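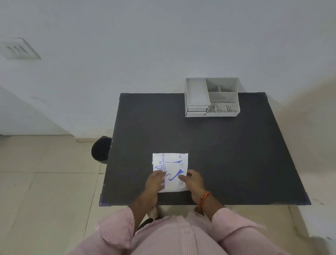 Open afternoon at Nolia covers hand-task recording

ESVILLE – Visitors to the Nolia workshop were shown how everyday table work is recorded from head height and turned into practice material for two-armed robots. The session began at 2 p.m. and drew some 30 people.

The tasks were small ones: handling a paper packet of disposable polyethylene gloves, size L, and folding a white paper napkin. Both were done at a dark square table with a gray desk organizer near the wall.

"Thin paper is hard for a gripper," said Sigrun Nordin, who led the demonstration. "It creases where you don't want it to, and the crease stays."

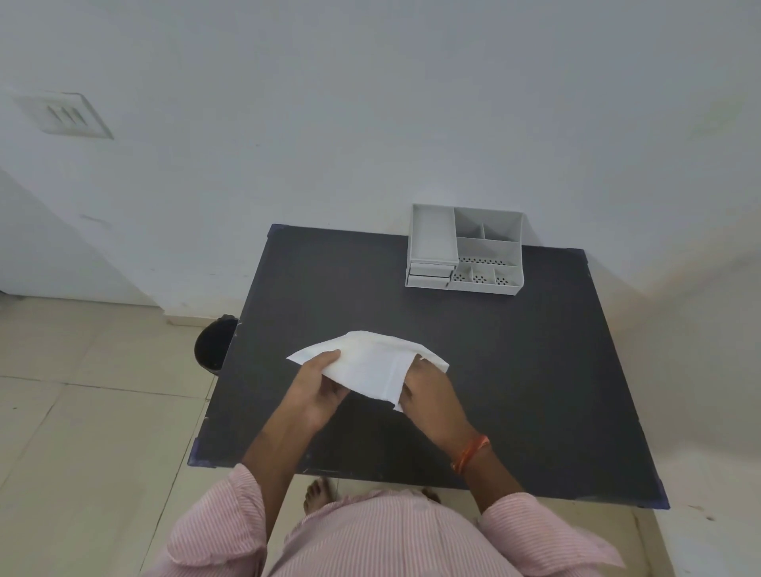

Esville, June

Nolia has 309 napkin recordings on file and plans to add 200 more before the set goes to Eklund for training. Each is checked for hand visibility before it is accepted – 17 have been rejected so far, most of them for fingers hidden under a flap.

Magdy Kettani of Eklund took questions on labeling. Start and end points of each fold are marked manually, he said, and left and right hands are labeled separately.

A second open afternoon is planned in Falloddale. Registration is through the Nolia front desk.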